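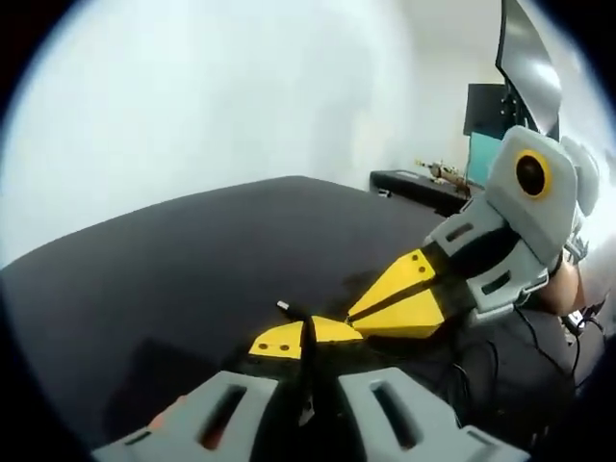 Cable Routing and Plug Handling at the Bench: Notes From the Spring Revision

The April revision of the Skilevora bench guide changes how thin cables are routed, parked and connected on the assembly tables. The old section ran to a single paragraph and left most decisions to whoever was at the table. The new one sets a default for each step. Members who build on the Pronach tables should read this item before their next session, as the table layout has changed to match.

Work surface. The dark charcoal tops stay. Black cable on a dark top is hard to follow by eye, and several members asked for a light mat across the full table. We tried one for a month and went back. The mat crept whenever a tool was dragged over it, and small screws collected under the edge. The compromise is a light strip, 360 mm long, placed only under the connection point. Keep it flat and wipe it at the end of the session. The rest of the top remains bare.

Cable slack. Leave enough slack that a plug can reach its socket without pulling on the strain relief, plus one hand's width. More than that tends to hang over the table edge, where it catches on sleeves. Where two people work on opposite sides of a table, route each cable toward its own side and do not cross them in the middle. Loops that must hang should hang behind the forearm, never in front of the wrist.

Bend radius. The guide now specifies a minimum radius of 20 mm for the thin black cable stocked in the Omoregie cabinet. Tighter bends have been the main cause of intermittent contacts on returned assemblies. If a cable has already taken a set, do not straighten it by pulling. Lay it on the top, weight both ends and leave it until the following session.

Plug handling. Hold the plug by its body, close to the tip, and bring it in along the axis of the socket. Do not push from the cable. A plug held too far back will rotate as it meets resistance, and the first contact is then made at an angle. With small plugs the metal end is short, so a tilt of a few degrees is enough to mark the rim of the socket. If the plug does not seat with light pressure, withdraw it fully and look at both parts before trying again.

Plates and brackets. Flat plates with paired holes should be placed on the top with the holes exposed and the rounded end facing the person who will fasten it. This sounds minor – it saves turning the plate after the screws are already in hand. Tapered parts go down on their widest face. Leave seams clear of adhesive tape, which leaves residue in the gap and has to be picked out with a needle.

Fasteners. Start both screws of a pair by hand before tightening either one. Bring them up alternately, a half turn each, until the part is snug. Molded parts are less forgiving than metal, and an overtightened hole cannot be reused. Stripped parts go in the Flundero tray on the bottom shelf with a note of which hole has failed.

Testing. Each finished cable is flexed by hand along its length while connected to the continuity meter. A momentary drop counts as a failure, even if it cannot be repeated. The cable gets a red tag and is set aside for re-termination. Lot 101 from the Omoregie cabinet is being checked again in full under this rule, and cables from that lot should not be fitted until the green label appears on the drawer. The drawer was restocked to 3000 labels in the same month, so there is no need to cut old ones in half.

Clearing up. Coil cables loosely, in the direction they already want to go, and secure them with a hook-and-loop strip. Wire ties are no longer used for storage. Plugs are capped before they go in the drawer. Loose caps are kept in the shallow tin beside the meter.

Printed copies of the revised section are in the rack by the door. Corrections should be written on the sheet clipped to the back cover, with the paragraph heading and the table at which the problem came up.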